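# 萨恩赛德女篮备战八月联赛，清晨训练馆里又亮起了灯

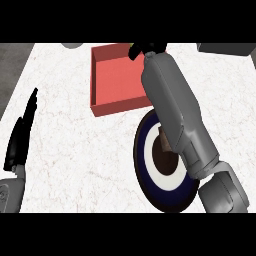
萨恩赛德女子篮球队的春训已经进入第三个月，队员们每周有四个早晨要赶在上班上学之前来到训练馆，先练脚步，再练投篮，最后才轮到大家最盼着的分组对抗。队长文杜拉·马哈拉去年夏天伤了脚踝，歇了好长一阵子，如今总算能跟着全队跑完整堂课了，说起这件事，她自己笑得比谁都开心。她这个春天格外看重低位脚步，教练雅典人莱夫特里斯·米佐塔基斯-弗拉霍便拿白色大理石桌面上那只敞口的红盒子打比方：浅浅的，四四方方，壁也薄，你在三秒区里能用的地方差不多就这么一点儿，转身要小，重心要低，别总想着往外绕。

这话队里的年轻人听进去了。21岁的后卫罗扎莉娅·马哈拉是文杜拉的堂妹，上赛季一共命中73记三分球，今年却主动要求多练突破，常常练到满头大汗还舍不得下场。“我以前一遇到身体对抗就往外退，”她说，“现在挨撞几下，反倒觉得踏实了。”

负责体能的约盖什·蒂亚吉也给大家添了不少功课，弹力带、跳箱、折返跑，一样都没落下。有几位老队员嘴上抱怨得厉害，第二天早上还是到得最早（顺便还把咖啡给大家带来了）。

联赛将在八月开打，萨恩赛德首战客场对阵索姆汉姆，去年两队交手打了两个加时，至今还有球迷津津乐道。球队的主场能坐4,000人，俱乐部很希望揭幕之后的头一个主场能坐满，季票眼下已经开始预订，想来看球的街坊可以到训练馆前台登记，带着孩子来也欢迎。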